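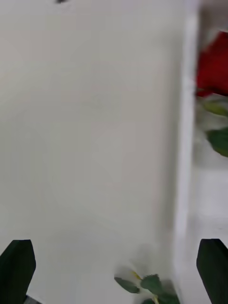 How to Keep a Cut Red Rose Looking Good All Week

I love a single red rose on a white shelf. One stem, a couple of leaves, a plain pale background, and the whole corner of the room wakes up! It's a small job too. Once you've done it a few times you can have a rose trimmed, in water and on display before the coffee is ready.

I learned most of this from Seija Koskela, who ran the flower stall at Tredcombe market when I first moved to the area, and I've been fiddling with her method ever since.

What you need
A rose with a firm bud (squeeze gently near the base -- it should push back a little)
Sharp scissors or pruners
A clean, narrow vase
Cool tap water
A sachet of flower food, if the shop gave you one

Step 1. Wash the vase
Even if it looks clean. Hot water, a drop of dish soap, a bottle brush down the neck, then rinse until there are no suds. I skipped this once after a bunch of tulips and the water was cloudy by the next morning.

Step 2. Sort out the leaves
Hold the stem against the vase and see where the water line will fall. Strip everything below it. Keep the top two or three leaves, though, they're half the beauty! That deep green right under a crimson bloom is what makes the red look so rich, and a bare stem never has the same charm.

If the outermost petals are bruised or greenish, pull them off one at a time with a little sideways tug. Florists call these guard petals, and the rose won't miss them.

Step 3. Cut the stem
Take an inch off the bottom at a slant and put the stem straight into the water. Don't lay it down while you answer the phone (I have done this more than once). For a small bud vase I like the flower head to sit just above the rim, so the vase holds it upright and it doesn't flop as it opens.

Step 4. Pick the spot
This is the fun part! Red roses love a pale backdrop. White cabinets, a painted panel, the side of a bookcase, even the fridge. Try tucking the flower partly behind an edge so you catch it as you walk past -- I find that much prettier than planting it dead center on the table.

Keep it away from radiators, sunny windowsills and the fruit bowl. Ripening fruit gives off a gas that ages flowers fast, and bananas and apples are bad ones for it.

Step 5. Change the water
Every 2 days, all of it, with a fresh snip off the stem each time. Mine get done on Wednesday along with the houseplants, then again at the end of the week. If you have flower food left, add a pinch with each change.

If the head droops
Don't give up on it! Recut the stem, wrap the flower loosely in paper so the neck is held straight, and stand it in deep lukewarm water for an hour or two. My neighbor Raimo Lahtinen swears by leaving his overnight. Very old roses won't come back, but you can still float the bloom in a shallow bowl and get another evening out of it.

Next month I'll be drying petals, so save any that fall in a paper bag with the top left open.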